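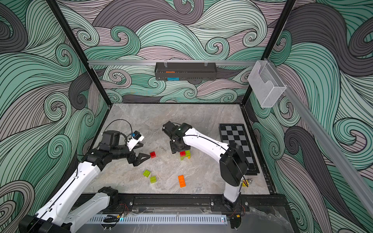 **HOME & WALLS / Conversations**

I'd been trying to get Rosalind Marchetti on the phone since October, and when she finally called me back she was up a ladder. "Talk loud," she said, "I've got paste in one ear." So that's how we started!

Rosalind has been hanging wallpaper for 15 years, mostly in the old row houses over in Kancombe, where no two corners are square and the plaster has opinions of its own. She learned from a man named Waldemar Wróbel, who made her do nothing but strip walls for her first five months. I asked if she minded.

"Oh, I hated it," she told me. "I went home with wet sleeves every night. But you learn what people did wrong before you. I still peel back a bit of the old stuff in every house, just to see how the last person cut around the window."

What I really wanted to know about was big pattern, the kind with waves and curls that run clear across a room. I love it in other people's homes and I've always been too chicken to put it in mine (I have one small hallway and a husband who likes beige). Rosalind thinks I'm being silly.

"Small is where you should do it," she said. "People put the loud paper in the giant living room and then they get tired. Put it in the hallway! Put it in the half bath. Go around three walls with it and don't stop."

Matching is the hard part, she says. With a curly pattern your eye will find a bad seam right away, so she starts on the wall you see first when you walk in and works outward, and she saves the worst match for the spot over the door. She buys an extra roll every time. I asked what happens to the leftovers and she laughed for a while — they're under her bed, apparently, and her sister Zuzana has started lining drawers with them.

We got onto disasters, of course. The one she tells at parties is from a house in Zumbridge, where she hung a whole dining room in one long day and the customer came home and asked, very politely, if the birds were supposed to be upside down.

"They were," Rosalind said. "Every one. I'd looked at that paper for nine hours and I thought they were leaves."

She took it down and did it over, and didn't charge for the second go. The customer still sends her a card with a bird on it.

I asked what she'd tell somebody doing it alone for the first time. Change your blade more than you think, she said. Turn the heat down while it dries. Eat lunch before you start the ceiling line and not after. And for my beige hallway? She wants me to tape up a sample by the coat hooks and leave it there until my husband quits mentioning it.

It went up last night. He's mentioned it twice so far.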